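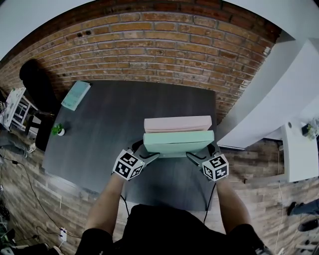 Rernstead Campus, Nedness Building
Teaching rooms and student records store: inspection checklist
Inspection month: October
Inspected by: Manon Simard
Comments reviewed by: Liette Melnyk, Faculty Office

Results are entered as Pass, Action or N/A. An Action must carry a comment. Items left open from the spring inspection are marked (C).

Access and escape

Corridor clear to full width: Pass
Final exit doors open without a key: Pass
Door closer on records store (C): Action
Comment: Door stops short of the latch when released from the half-open position. Adjusted once over the summer by Petrenko. Adjust again or replace the closer. Door to be kept shut by hand until then and not wedged.

Emergency lighting, records store: Pass
Emergency lighting, seminar room: Action
Comment: Fitting over the rear door lit on test but dimmed before the end of the test period. Battery to be changed.

Room capacity notice, seminar room: Action
Comment: Notice gives 40. The timetable has one group above this figure. Either the group moves or the capacity is reassessed with the rear door in use - the present figure assumes one exit only.

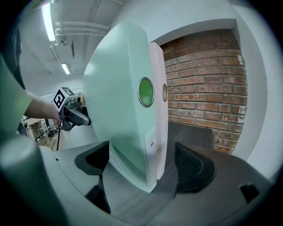

Electrical

Portable appliances in date: Pass
Floor boxes, lids closed and flush: Action
Comment: Lid missing beside the lectern. Cover plate fitted as a temporary measure.
Extension leads: Pass
Comment: One lead in use, fully unwound. No lead plugged into another.
Projector mounting: Pass
Comment: Checked from floor level only. Close inspection is due with the Prindus service visit.

Storage and manual handling

Shelving fixed to wall: Pass
Load notices on shelving: Action
Comment: Notices missing from the two end bays.
Step stool in good order: Pass
Nothing stored above head height: Action
Comment: Bound theses on top of the end bay. To be moved to a lower shelf or returned to the library. 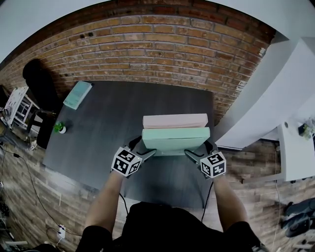
Boxed student papers are limited to 12 kg per box, and the weight is to be marked on the lid where a box is close to the limit. This was checked by sample and the sample was within the limit. Flat boxes may be carried two at a time if the larger one goes underneath, as with the pale pink box on the mint green one in the photograph, and if both sides of the lower box are held. Deeper boxes are carried singly. The trolley is to be used for any move between floors - its brake was tested on the level and held.

Environment

Temperature and humidity log kept: Action
Comment: Log kept, but readings stop for nearly 4 weeks over the summer vacation. Cover to be arranged for next year.
Signs of damp or leaks: Pass
Signs of pests: Pass
Ventilation grille clean: Action
Comment: Dusty. Add to the cleaning schedule.

Confidential material

Store locked on arrival: Pass
Key register signed: Action
Comment: Entries present but return times missing. Register reissued with a separate column for returns.
Shredding sack sealed and collected: Pass

Reviewer's comments (L. Melnyk)

Door closer and emergency light to be treated as priority 1, all other actions as priority 2. The capacity query has gone to Timetabling. The theses belong to the department and will not go to the library; shelf space to be found in the ground floor office.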